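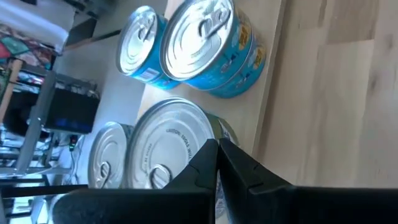
Ticket 139
Subject: Unlabeled cans cannot be received, shelf 3
Site: Gurnville pantry
Reported by: Afroza Matubbar
Assigned to: Arnar Toft
Priority: Normal
Status: Closed, one follow-up open

Problem as reported

Mixed case from the Wultwood delivery. The blue tuna cans received without trouble in both sizes. The silver cans have no item label, only a bit of green and white label on the side of the large one, so there is nothing to scan. Herkari will not save a receiving line with the item field empty. Typing "unknown" in the field returns "item not found." The case is blocking the rest of the delivery, which has to be closed before stock can be issued.

Afroza asks whether the silver cans can be entered under the tuna item because the small one looks close in size to the small tuna can.

Log

9:10, Arnar Toft
Do not enter them under tuna. Size is not enough to identify contents. Leave the case open and set the silver cans apart from the labeled ones. Please send the lid markings, both ends, for each size.

9:45, Afroza Matubbar
Large can: the lid has raised lettering around the rim, a caution about sharp edges. I don't see a product name. Small can: pull ring and rings in the metal. I can't find a code on the lid. I have not checked the bottoms yet.

9:52, Arnar Toft
The sharp edge warning is a general safety marking. It does not identify the product. A production code, if there is one, is usually printed in ink or stamped on the end opposite the pull ring. Check there before anything else.

10:30, Afroza Matubbar
Large can has an ink code on the bottom, two lines. Small can has a code too but it is faint and I can read only the first line. Wiped it with a dry cloth, no change.

10:41, Arnar Toft
Stop wiping. The ink can come off. Use the procedure below and record whatever is legible. Leave a blank for any character you are not sure of.

Procedure for reading an unlabeled can

1. Clear a flat surface with good light from one side. Keep labeled cans off it.

2. Check the body for dents at the seam, rust, leaks and swelling. If either end bulges or moves when pressed, stop here and discard the can under the site rule. Do not open it.

3. Lay the can on its side with the lid turned toward you. Tilt it until the light runs across the metal. Raised lettering that disappears when viewed straight on will show at a low angle. Read the rim first, then the center.

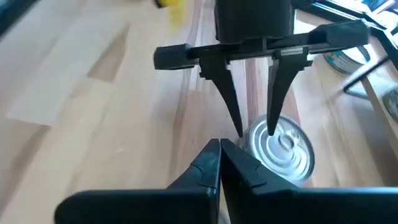
4. Turn the can end for end and read the bottom the same way. Copy the code exactly, including spaces and line breaks.

5. Measure the diameter across the outside of the rim and the height from rim to rim. Write both on masking tape and put the tape on the body. Do not cover the code.

6. Compare the code with the packing list for the delivery. If the supplier printed codes on the list, match on the full code only. A match on the first line alone does not count.

7. If there is no match, enter the can as a hold item (see below) and send the code to the supplier.

Log, continued

13:15, Afroza Matubbar
Procedure done for both sizes. Seams and ends are sound. The large can's code matches the packing list in full. The list gives it as item 19, whole tomatoes. The small can has no match, second line still not legible.

13:28, Maksym Ostapchuk
Adding to this. We had the same case layout from Wultwood in December. The silver cans were packed plain and the labels came in a separate envelope taped inside the carton flap. Check the flap before the carton goes out for recycling.

13:50, Afroza Matubbar
Carton is already flattened. Checked the flaps, there is tape residue and no envelope.

14:05, Arnar Toft
Understood. Large can: receive as item 19 and make up a shelf label with name, code and date received. Small can: receive as hold. In Herkari choose Receive, then Line type, then Hold. This line type accepts an empty item field but requires a note. Put the legible line of the code in the note.

14:20, Afroza Matubbar
Both lines saved. Delivery closed. Small can is on the hold shelf with tape on it.

Resolution

Cause: cans shipped without labels, label envelope missing. The item field behaved as designed. The Hold line type was not listed in the site's receiving sheet, page 2. Crisóforo Cisneros has added it.

Follow-up

Supplier asked for the product name behind the partial code. No reply yet. If the small can is not identified by the next stock check, discard it unopened and close the hold line with reason "contents unknown."

Contact the Gurnville help desk | © Herkari Support | Back to top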